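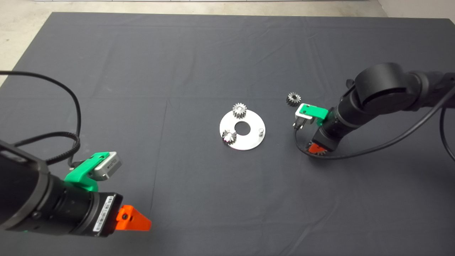

Figure 4. The gear plate with two gears on and the third waiting on the cloth, right-hand side.

4. Trying out your fingers on the gear plate

Okay, so by now both arms are bolted down, they wake up when you tell them to, and you've got a set of the orange-red fingers on. Now comes my favorite part of the whole guide! Before you pick a finger set for your real job, run each set through the gear plate. I do this with every new pair that lands on my bench at Flirkham, and it has saved me from more bad choices than I'd like to admit.

If you're comparing the Stemita fingers with the Phuthong ones, do all of section 4 with the first set, then swap and do all of it again. Please don't mix them, one kind on each arm. I tried that in my first week and couldn't make any sense of my own notes afterward.

What you'll need

The round metal plate with the hole in the middle
Three small spur gears
A plain dark cloth, big enough to cover the table
The finger sets you want to compare
A notebook (or the score sheet in the back)

Setting up

1. Spread the cloth over the table and smooth it out with your hands. Soft folds are fine. I've never had a crease spoil a run, but a real ridge under the plate will make it rock, and then you're testing the cloth.

2. Put the plate near the middle, where both arms can get to it without stretching. Turn it so that one of the pegs is on the right.

3. Put two gears on by hand. Leave the right peg empty.

4. Lay the third gear flat on the cloth, to the right of the plate. Close to the right finger is good for a first try. You can get meaner later.

5. Check your cables. Mine come in from the sides and lie partly on the cloth, with a good wide loop so the wrist can turn. Run each arm through its full swing once, slowly, and watch the loop the whole time.

CAUTION: Keep your own fingers off the plate once the arms are live. The pinch is stronger than it looks, and the gear teeth don't help. Hand on the stop button, please, for every first run.

Note: The green brackets on the wrists are 3D printed. Snug the screws and then quit. Kári Ravn, who printed my first batch, would like you to know that he is tired of replacing cracked ones.

Running the test

6. Start the right arm from its rest position and drive it over the loose gear. Go slow. I keep the speed at 30 percent until I trust a finger set.

7. Close on the gear and lift it a little way off the cloth. Hold it there and look. Does it tilt? Does it slide when you nudge the wrist? Write it down now, while you still remember (you won't remember).

8. Carry the gear across to the empty peg and lower it. If it catches on the rim of the peg, back off and come down again. Don't push through it! A gear that's jammed on crooked can bend a finger, and the softer sets go first.

9. Once it's down, use the left arm to give one of the other gears a light touch. You're looking for whether that finger can reach in and make contact without knocking anything over.

10. Take the third gear off, put it back on the cloth, and repeat. I do 32 runs per set. It sounds like a lot, but once you get going it takes around 9 minutes to do a batch and swap notebooks pages, and you can have the radio on.

Note: If you change the speed halfway through, start your count over. Same goes for moving the plate.

Reading your results

Here's how I sort things out, and you may well end up with your own system. A miss on the pickup usually means the fingertip is too thick to get under the edge of the gear, or you're coming down too high. A drop on the way over is nearly always grip force. Bump it up a notch and try again before you blame the finger. If the gear makes it all the way to the peg and then won't seat, look at the wrist angle first. Mine was off for ages and I kept swapping fingers like a fool.

Yupin Jaidee runs the same test over in our Wurkthorpe shop and she scores a second try at the peg as half a point. I score it as a miss. Either way works as long as you stick with it for both sets.

CAUTION: Check the little black screw on each finger after every batch. If it has backed out at all, tighten it and throw away the last few runs.

Changing over

11. Send both arms back to rest and cut the power.

12. Undo the finger screws, swap the set, and tighten.

13. Redo the zero from section 3. Yes, every time. Even when it's the same kind of finger.

14. Go back to step 5 and check the cables again before you bring the power up.

When both sets are done, copy your totals onto the score sheet and go on to section 5, which covers grip force settings.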